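Outside broadcast commentary position: pre-transmission safety checklist
Ground: Zovville, main stand gantry
Contractor: Viltus
Inspected by: Hermine Hollenstein

1. Access ladder and hatch
Fixings tight, no movement under load. Hatch closes flush. Pass.
Comment: the lower rung has lost its grip tape. Replace before the next evening fixture.

2. Gantry floor load
Plate reads 200 kg per bay. Two commentators, one summariser and the monitor stack must be spread over 2 bays. Pass with condition.
Comment: the statistician's chair was found in the same bay as the stack. Moved and marked with tape.

3. Handrail and toe board
Handrail sound. Toe board missing at the pitch end. Fail.
Comment: no loose kit (flasks, clipboards, spare lip mics) to be left at that end until a board is fitted.

4. Mains supply
RCD trips on test. Extension reels fully unwound. Earth continuity good on both feeds. Pass.
Comment: feed B is shared with the scoreboard. Zisatano to confirm the scoreboard's starting load in writing.

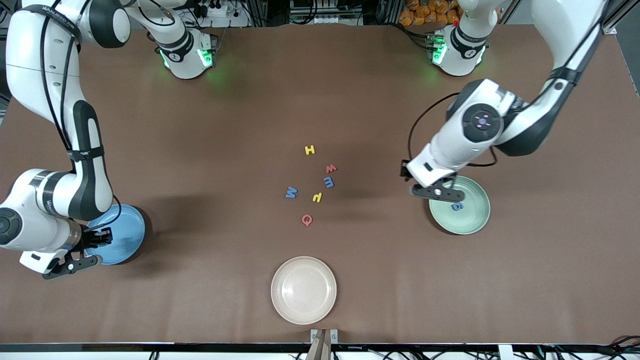

Page last changed: 07/08/2022

5. Cable runs
Run from gantry to truck is 39 m, almost all of it in tray. The open stretch crosses the players' entrance and needs a ramp. Pass once ramp is down.
Comment: tape alone will not be accepted on this crossing. Studs lift it.

6. Commentary boxes and headsets
Limiters set and sealed. Talkback heard at all positions. Pass.
Comment: left ear on the summariser's headset cuts out when the plug is turned. Tagged and withdrawn.

7. Weather cover
Side sheets tied at every eyelet. Wind limit card not on display. Fail.
Comment: card to be fixed next to the hatch, facing inwards. Same fault noted at the Lã ground.

8. Emergency arrangements
Extinguisher (CO2) in date. Route down clear. Stand steward has the gantry phone number. Pass.

Result: position may be used for rehearsal only. Items 3 and 7 to be put right and seen again by the inspector before any live programme.
Signed: H. Hollenstein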